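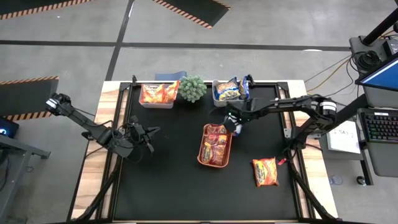

**Rathjen reports a sorting result, and asks readers to go easy on it**

Mon 30 September – Rathjen has published results from Nosar, a method for teaching a two-armed tabletop robot to sort bagged and packeted snacks. Over 700 trials the arms finished the job in all but 167. The team does not call that solved, and neither should anyone else.

Crinkly packaging is the hard part. A wrapper folds and slides when it is gripped, and printed film throws glare back at the wrist camera. Ramen packets were among the items handled.

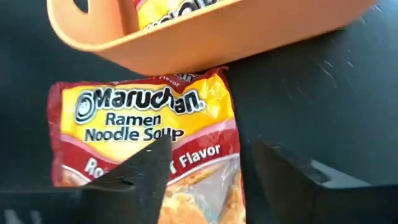
**Nermin Yurt**
Lead author, Nosar study

"A good success rate on one table tells you about one table," Yurt said. "We changed the layout 13 times. A store shelf changes more than that before lunch."

Outside reader Wim Wuyts was cooler still. He notes that the trials used a small set of products, and that an earlier version, shown in April, was tested on fewer layouts – so the two scores can't be compared.

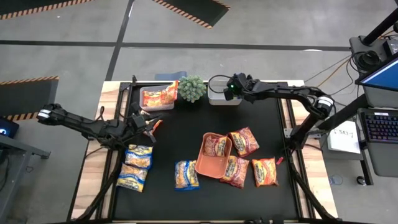
**Is Nosar ready for warehouse work?**
Rathjen has no plans to offer it for that. Speed was not scored, and products the robot had never been trained on were left out of the trials.

The trial records, including failures, are available from Rathjen's press desk on request. Contact: Ulises Lucero.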